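Aprender a arrumar cartões sem robô: galeria do projeto Tilleo

Equipe Hudside, 10 de junho de 2026

O Tilleo estuda até onde uma política de manipulação bimanual pode ser treinada só com demonstrações humanas, feitas com garras de mão. Para a tarefa dos cartões gravamos 500 demonstrações na bancada de Stenia. Seguem alguns momentos do trabalho.

1. Aproximação
Cartão pequeno sobre o tampo branco, entre as duas pontas da garra. A borda baixa é a parte difícil da pega - há pouca altura para segurar.
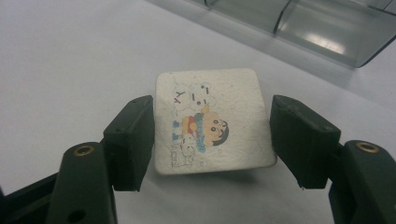
Michalis Liapis comentou que, nos testes dele com peças finas, a política só melhorou depois que as demonstrações passaram a incluir pegas falhadas e corrigidas. No nosso conjunto há 57 desse tipo, e vamos publicar os resultados separados.

2. Garra aberta
Cada demonstração começa e termina com os dedos abertos e vazios. Isso facilita o corte automático dos episódios. 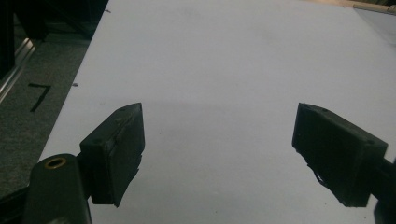

O corte usa apenas a abertura dos dedos e a velocidade do punho. Episódios com até 3000 passos entram inteiros no treino; os mais longos são revistos por Eftychia Manolakis.

3. Duas mãos
Uma garra em cada mão, com a caixa organizadora transparente ao fundo da placa.

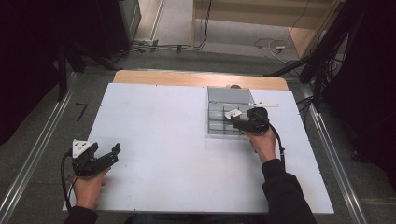
Próxima etapa
Em agosto repetimos a tarefa com 100 demonstrações novas e outra caixa.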